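Hultargate Home Helper - Set-up Guide
Section 14: Teaching the robot a room in the simulator

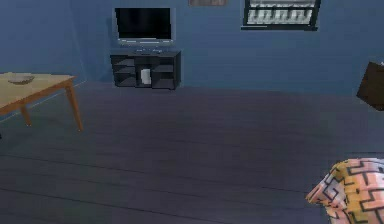 Figure 14-2. The Tornthorpe practice living room, with the television and media console against the back wall.

Welcome back! If you've come straight from Section 13, your robot is sitting on its charging dock, the software is up to date, and you're probably itching to let it loose on your own carpet. Please give us one more afternoon first. The simulator lets you check the driving and looking settings in a pretend room, where a wrong number costs you nothing but a click on Reset.

Before you start
Leave the real robot on its dock with the red stop button pressed in. The simulator runs from the same control program, and if the button is out, the wheels may answer to commands you meant for the screen.

CAUTION: Check that the status bar says SIM before you send any movement command. If it says LIVE, close the program and open it again.

Loading the room

1. Open the Barby control program and choose Rooms, then Practice Rooms, then Tornthorpe. The first load can be slow on older laptops, so go and put the kettle on if you like.

2. Wait for the room to draw itself fully. Your view should have blue walls, a dark plank floor and the television on the back wall side, much as in Figure 14-2. If the walls come up plain white, the surface files didn't load. Choose Rooms, then Refresh.

3. Set the camera height to 61 centimeters and press Apply. The program remembers this for every practice room, so you'll only do it once.

4. Click Mark Floor and draw your driving area on the open boards between the table and the console. Stay well clear of the patterned fabric in the near right corner - soft, rounded shapes are hard for the distance sensor to judge, and it's kinder to begin with the easy part of the room.

5. Click Mark Furniture, then click once on the table and once on the console. A green outline means the program has accepted your choice. You may leave the window and the television alone for now.

Checking the camera

6. Choose Look, then Find Object, and click on the small white object in the middle bay of the console. It shows up well against the dark shelves, so it makes a friendly first target.

7. Try the gray bowl on the table next. If the marker lands on the tabletop instead, lower the Edge setting by 2 and try again.

NOTE: Simão Valente on our support desk likes to save a copy of the settings after every change. It's a good habit, and the files are tiny.

First drive

8. Set the speed to Slow and press Start. Let the robot cross the marked floor and come back. Keep your pointer near Stop the whole time, even though it's only practice.

9. If the robot halts early, open the log and look for the word BOUNDARY. Usually the driving area has been drawn too tightly, and widening it a little on the open side does the trick.

10. When you're happy, choose Save Profile and give it a name you'll recognize later.

Your profile doesn't carry over the floor markings, only the camera and speed settings. You'll draw your own room's floor in Section 15, using the Guerreiro mapping tool.

Support is closed Friday afternoons. For questions about this section, write to Morfudd Ifans at the Hultargate help desk and attach your log file.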